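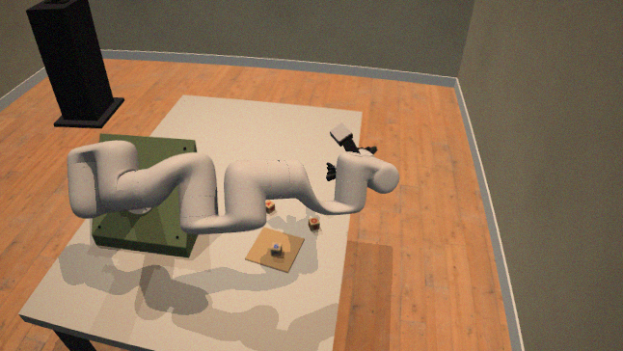
**What has to be checked before a simulated arm cell is used for a graded run?**
The base pose, the gripper zero and the wrist view, in that order. A bad base pose throws off the other two.

Course code 3184, handout 7. Prepared by Benedito Sampaio, revised 8/13/21.

Load the cell file from the Grivolwood folder. Do not edit the copy in Zusine, which is shared with the May group. The arm is fixed to a green mounting block on the table, and its pose is set from the block and not from the table edge. If you move the block, save the cell and reload it before you jog the arm.

Small lettered blocks are the work pieces. The target is the flat tan square. Place both by hand in the editor, then let physics settle for 945 steps.

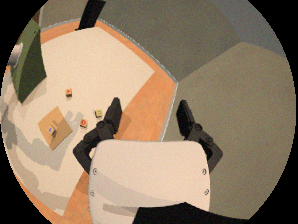 **Category: Gripper and wrist view**

Open the fingers fully and look at the wrist view. Both black fingers should show, one on each side of the white housing, with a clear gap between them. The lens model is very wide, so straight table edges come out curved. Leave the lens values alone.

Close and open the gripper 3 times. If one finger lags, reset the joint zero in Owusu and repeat the test. Write the new zero in the Fendwood log with your initials.

Reading for next time: chapter 7, joint limits.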